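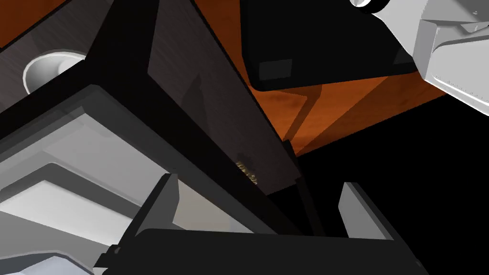

Rendered view: dark brown wooden cabinet, side panel and black edging.

Esside Shoreline Aerial Survey
Progress report to the Nusell Fund
Reporting period ending 9th July
Prepared by Khải Trịnh, survey lead

Status

Flying over the northern and central parts of Lake Esside is complete. The southern part, from Varela Point to the outlet, has been flown once and needs a second pass on the east side. Image processing is behind the flying by two blocks. Spending is within the approved budget. No change to the end date is requested.

Flights

The survey area was divided into 36 blocks in the original plan, and that division has been kept. All flights used the same high-wing aircraft with the camera mounted over the belly port, set to look straight down. Oblique views of the islands were taken by hand through the open right window at the end of each flight, as fuel allowed.

Flying height was 3000 feet above the lake for the vertical images. The plan had called for a lower height over the islands at Bundska Narrows. We dropped this after the first test flight. At the lower height, glare from the surface covered too much of each image, and the gain in detail on the lake bed was small.

We lost 8 flying days in June, most of them to low cloud and the rest to wind. Wind was the harder problem. The air was often clear enough to fly when the water was too rough to see into, and on those days the aircraft stayed on the ground. Calm mornings gave the best results. Images taken near midday show the sun's reflection on the water and have been used only for land cover.

Images

The vertical set now holds 2384 accepted images. Rejected images have been kept on the backup drives and are listed in the flight log with the cause of rejection. The most common cause is surface glare, followed by motion blur in the turns. Cloud shadow was treated as acceptable where the shoreline could still be traced.

The oblique set has not been fully sorted. These images are for public use and for the printed map sheet. They will not be measured.

Water clarity and depth

The lake was clearer than we had planned for. Off the west side of Bundska Narrows, the rock shelves can be followed under water well out from the islands, and several shoals that are shown as separate on the old chart join below the surface. The images alone do not give depth. We compared them with lead-line soundings taken from the boat along three short lines, and the match between color and depth was good over pale rock and poor over weed and dark gravel.

For this reason the final map will show an outer limit of visible bottom, drawn as a dashed line. It will not show depth contours. This is a change from the proposal, and we ask the Fund to confirm that it is acceptable.

Clarity falls off south of Varela Point, where the river carries silt into the lake. Bottom features there can be traced only close to shore.

Processing

Blocks are being joined in order from north to south. Land areas give no trouble. Open water does, as the software needs fixed points that appear in neighboring images, and a stretch of plain water has none. Where a block includes an island, the island holds it together. Where it does not, we have placed the images by the aircraft position record alone and marked the block as lower accuracy.

Ground control targets were set out on bare rock at the north end and at the Narrows. Two were moved by waves before they could be used and have been left out of the solution. The replacements were painted directly on the rock with washable chalk paint, under the terms of the park permit.

Budget

Aircraft hire is slightly under plan. Boat hire is over plan as a result of the added trip to replace targets. The difference has been covered from the travel line, and no transfer between main headings is needed. Receipts are in the separate folder.

Next period

Second pass over the east side south of Varela Point, on the first calm morning with the aircraft available.
Processing of the two late blocks.
Sorting of the oblique set, with a short list sent to the Fund for the map cover.
Draft of the northern map sheet for review.

Decision needed from the Fund

Written agreement to the dashed visible-bottom line in place of depth contours. Drafting of the northern sheet can begin without it, but the underwater layer will be held until a reply is received.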